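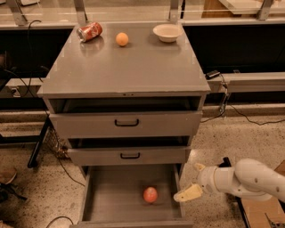

Attachment 1 — cabinet with bottom drawer open, small items on top.

Ticket: Bottom drawer does not stay closed, gray metal cabinet
Opened by: Sunita Nishad
Assigned to: Lautaro Sosa
Location: Droltton, second floor, shared room
Priority: Normal
Status: Closed

Description of the problem (Sunita Nishad)

Good morning. I write about the gray metal cabinet with the black handles, the one we received in March together with the desks from Zumholm. The bottom drawer has a problem. When I push it in, it closes until the end, but after a short time it comes forward again by itself, maybe the width of a finger. Then somebody walks by and hits the drawer with the shoe. I have hit it two times myself and Shivam also.

The other drawers do not come out by themselves. They make a small scratching noise, but I can live with that.

I already tried the following:

1. I took out everything from the bottom drawer and closed it empty. It came out again, but slower.
2. I pushed it in with more force. There is a click, but the drawer does not stay.
3. I cleaned the rails on the left and right with a dry cloth. The cloth was quite dirty. No change for the drawer.

In the attachment the drawer is open completely, with only the reddish-pink round one from the fruit set inside. I use this as my test, because it rolls. If the cabinet stands level, it should stay where I put it. On my desk it stays. In the drawer it goes slowly to the front when I let it go, and I repeated this 4 times with the same result. I don't know if this is a good method, please tell me if not.

On the top there are also the orange one, the white bowl and a red soda can. Please do not throw away the can, it belongs to the box of things for the sorting table.

Thank you and best regards,
Sunita

Reply 1 (Lautaro Sosa)

Hello Sunita, thank you for the clear report. Your method is fine. Something round is a good first check, and we use a spirit level only to know how much.

Before I come up I need some information:

— Is the cabinet standing on the carpet or on the hard floor?
— Does it have adjustable feet? You can feel them with the hand under the front corners.
— When the drawer is fully out, do you see a small plastic piece on each rail, near the back?
— Was the cabinet moved recently?

Please do not put heavy things in the bottom drawer for now. And please do not open more than one loaded drawer at the same time. I could not find in the delivery papers if this model has the safety lock against falling forward, so we treat it like it has none.

Reply 2 (Sunita Nishad)

Hello Lautaro, here are my answers.

Hard floor. The back side is close to the wall, where the floor has a metal strip over the cable channel. I think the back feet are standing on this strip, but it is dark behind and I can't see well.

Yes, there are feet. The front ones turn when I use a lot of strength. The back ones I can't reach.

Plastic pieces: on the left rail yes, it is white and has the form of a small hook. On the right rail I see two holes and no piece.

Moved: yes. Rajkumari told me that she and Declan pushed it nearer to the wall, to have more space for the door. She thinks this was before the drawer started with the problem, but she is not sure.

Reply 3 (Lautaro Sosa)

Then we have probably two causes together. If the back feet stand on the strip, the cabinet leans forward and the drawers want to come out. The upper ones are held by their catches. The bottom one has only one catch of two, so it opens.

I will order the missing catch from Prajapati. Their spare part list calls it "rail stop, right, size 2". Please don't use tape in the meantime, the glue stays on the paint and it is a lot of work to remove it.

Could you please clear the top before I come? I have to pull the cabinet forward and the bowl would slide.

Comment (Declan Whitlock)

I can confirm we moved it. Sorry, I did not notice the strip. When it is pulled forward, can it please stay a little away from the door? The door hits the handle if the cabinet goes more to the left.

Comment (Shivam Thakur)

One question about another thing in the same cabinet. The handle of my drawer is loose on one side. Should I open a new ticket or can it be included here?

Reply 4 (Lautaro Sosa)

Shivam, it can be included. Please leave your drawer empty so I can reach the screws from inside.

Work log (Lautaro Sosa)

09:40 Arrived. Top was cleared, thank you. All the small items are in the white bowl on the window side, except the can, which is next to it.

09:45 Spirit level on the top, from front to back: cabinet leans to the front. From left to right: good.

09:50 Took out all the drawers and pulled the cabinet forward with Declan. Both back feet were on the metal strip, as Sunita suspected. There is a small mark on the strip, no damage to the cable.

10:05 Turned all the feet in completely, then out again one by one until the level was good in both directions. The front left foot was very tight, I used a drop of oil.

10:15 Cleaned the rails again. At the back end, where the cloth doesn't reach from the front, there was old grease with paper dust in it. This explains the scratching noise. Put new grease, very thin. If you get a gray spot on a sleeve in the next days, it is from this, please wash it soon.

10:25 Shivam's handle: screw was turned crooked. Replaced with a new one of the same length and tightened the other screw too. Checked the other handles, they are tight.

10:30 Put the drawers back. Test with the round one in the bottom drawer: it stays where I put it. The drawer itself stays closed when I push it gently, but when I push it strongly it comes back a little. For this we need the catch.

10:35 Cabinet is now in front of the strip. Door opens fully and does not touch the handle. I put a short line of marking tape on the floor at the two front corners. Please don't push the cabinet behind this line.

Waiting for part.

Update (Rajkumari Semwal)

A small package from Prajapati arrived at the reception for this ticket number. I put it inside the top drawer. It is a bag with one black plastic piece. In the ticket it was written that the left one is white — is this a problem?

Reply 5 (Lautaro Sosa)

No problem, the new ones are black and have the same shape. I come after lunch.

Work log (Lautaro Sosa)

13:20 Mounted the catch on the right rail of the bottom drawer. It goes in with the hook to the back and must click in both holes. The first time I had only one hole and the drawer was stuck halfway. Took it out and did it again.

13:30 Opened and closed the drawer many times, gently and strongly, empty and with two packs of paper inside. It stays closed every time.

13:35 Left a note inside the bottom drawer, under the front edge, with the name of the part. If the old white catch on the left breaks later, you can order "rail stop, left, size 2" with reference to this ticket.

Please check for some days and tell me if I can close.

Final comment (Sunita Nishad)

Hello Lautaro, the drawer is good now. I put the folders back, the heavy ones in the bottom as you said, and it does not move. Also the noise is almost gone. In the middle I still hear a little bit, only when I open fast.

The fruits, the bowl and the can are back in their box, and the box is in the bottom drawer behind the folders, for everybody who looks for it. You can close the ticket. Thank you for the help, also to Declan for the pulling.

Ticket closed by Lautaro Sosa
Category: Furniture / drawers and rails
Parts used: 1 rail stop (right), 1 handle screw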